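Drawing in charcoal, a thread. I've been at it long enough to have opinions and I keep answering the same questions in replies, so I'm putting them in one place.

Started March 21, 2020, with a tin of willow sticks that had been in a drawer since college. Most of them were broken. Broken is fine. I snap the new ones now.

I took evening classes later with Bohumila Kolář, in a room over the Trnka frame shop in Priddale. She has taught there since 2000. A lot of what follows is hers, and I've probably bent some of it.

Willow first. It's soft, it wipes off with a rag, and you can change your mind all evening. It won't go truly dark. If you press harder it just falls off the paper.

Compressed charcoal goes dark and stays put. I keep it out of reach for the first half of a drawing. If I have it in my hand I use it, and then I'm stuck with it.

I use Pralwood for compressed, the soft grade. Their medium has a scratchy bit in every few sticks. The soft costs more and wears down fast. I still buy it.

Paper: Dimik, the cream pad, 100 sheets. It has enough tooth to hold two layers and then it gives up. For anything I want to keep I buy single sheets from Trnka and carry them home rolled, then spend a day trying to flatten them.

Newsprint is good for warmups. It yellows. I threw out a stack from the first summer and don't miss any of it.

Kneaded eraser: pull it to a point for highlights, press it flat to lift a tone. When it's gray all the way through, get another one. Mine live in an old film can so they don't pick up lint.

People ask about fixative. I use it outside, on a still day, two light coats. It darkens the middle tones a little every time. I lost a decent pear drawing by giving it one heavy coat in the garage.

The thing I get asked about most is how to draw something that's black all over. People send me their cast iron pans and their boots, and the drawing is a flat shape with an outline around it. 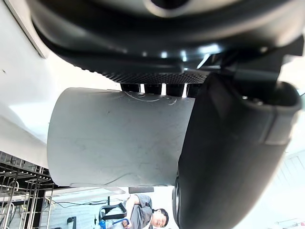 Black objects are mostly a question of edges and surfaces, and I start by squinting until I've found the lightest place on the thing. It's usually small. Then I find the darkest, and everything else has to fit between those two. A matte surface turns slowly, so the gray on it changes slowly and you can rub it with a finger. A glossy one jumps. Take the curved matte body up top, with the glossy rim on it: same color, but I'd smudge the first and leave the second alone with hard borders. The angular bracket at upper right has one thin bright line along an edge, and I'd save that for last and pull it out with the eraser in a single stroke. Same for the narrow bright gaps under the mesh strip. Leave the paper bare there if you can. For the mesh I wouldn't draw the grid at all. A few crossed marks at one end and let it fade into tone.

Try it with a boot. Put one lamp on it, off to the side, and turn off the ceiling light. With two lights you get two sets of highlights and they argue with each other.

A timer helps. I do 13 minutes on the big shapes with willow, no detail allowed, then stop and walk away. When I come back the mistakes are easier to see. The number is left over from a kitchen timer with a bad dial and I've kept it.

Outlines. Bohumila would walk past and rub them out with her thumb without saying anything. If the object is dark and the wall behind it is light, the line is already there. If both are dark, let them run together. I fought this for most of a year.

Backgrounds: put some tone behind the object early. White paper makes every gray look darker than it is, so you stop too soon. I cover the sheet with a light layer of willow and rub it in with an old sock before anything else.

Don't blow the dust off. Tip the board and tap it over the trash. Blowing leaves specks of spit that show up once the fixative goes on.

Stumps or fingers? Stumps for small corners, fingers for the rest. Wash your hands first, because hand lotion makes a shiny patch that won't take charcoal. I found that out in August on a drawing of my neighbor's coal scuttle.

Photos are OK to work from. A phone will usually turn the darks into one solid lump, so I take a second shot with the exposure pushed up and keep both next to me. I prefer the real thing on a table when I can get it.

Subjects I'd suggest if you're starting with dark things: a skillet, an umbrella half open, an eggplant, a bicycle seat. The eggplant is the easiest because it has one big highlight. The umbrella is hard and I've only done it well once.

Storage: flat, with glassine between the sheets. Wax paper works for a few months. Don't lean anything on the pile.

Someone asked what size I work at. Roughly 18 by 24 for most things. Small charcoal drawings get fussy, and I end up poking at them with a pencil.

The Trnka room is still running evening classes and you can rent an easel by the night. Bring your own rag. Parking is behind the building, through the alley, and the back door sticks.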